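Workshop notebook, Mindley, garment sorting bench
6 November 2023

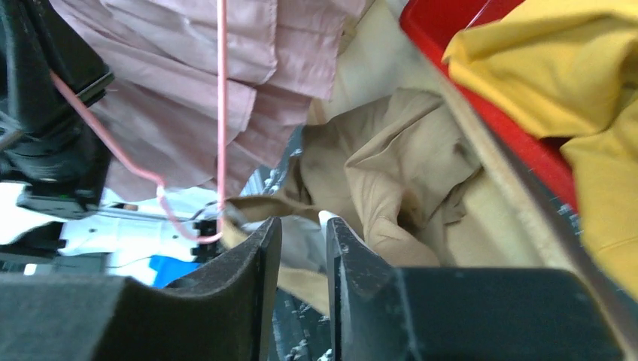

Carried on with the mixed lot from Stolard. The lot sheet says 2,674 pieces in all and we are at 1,691 entered, so there is still a fair way to go. Sorting by colour first and fibre second, same as in September. Doing it the other way round took longer and we kept mixing up the creams and whites.

Pale pinks: go on the rail as soon as they come out of the bag. Pleated or layered hems don't recover well if they're left folded under heavier stuff. Lucimara wants these steamed hanging, no pressing.

Tans and khakis: the worst for creasing. The camel colours hold a fold line even after steaming. Tried one at a lower setting with a press cloth and it came up better, though the seam allowance still showed through at the front. Will try again with a damp cloth tomorrow before I change the card.

Creams: keep these away from the tans until both have been checked for dye. Had one transfer mark last week and it didn't wash out. Smooth side up on the table, check under the lamp, then fold.

Red bin is still for anything not yet graded. Please don't put finished pieces back in it. I pulled two out this morning that already had tags on.

Heloísa asked if we could fold to a 32 cm width so everything fits the new shelves. Tested it on shirts and light trousers and it works. Dresses need the wider fold or the hem gets a hard line across it. I've written both on the card above the bench.

Also need:
- tissue for between the pale layers, nearly out
- more labels, the Stollari ones peel off in the cold
- rail end cap, the left one is loose again
- lint roller refills

Box 56 has a torn side. Moved the contents to a spare and wrote the same number on it. The list hasn't been changed.

Left off partway through the tans. Lucimara is on the bench tomorrow morning, and the Sales bags can wait until this lot is finished.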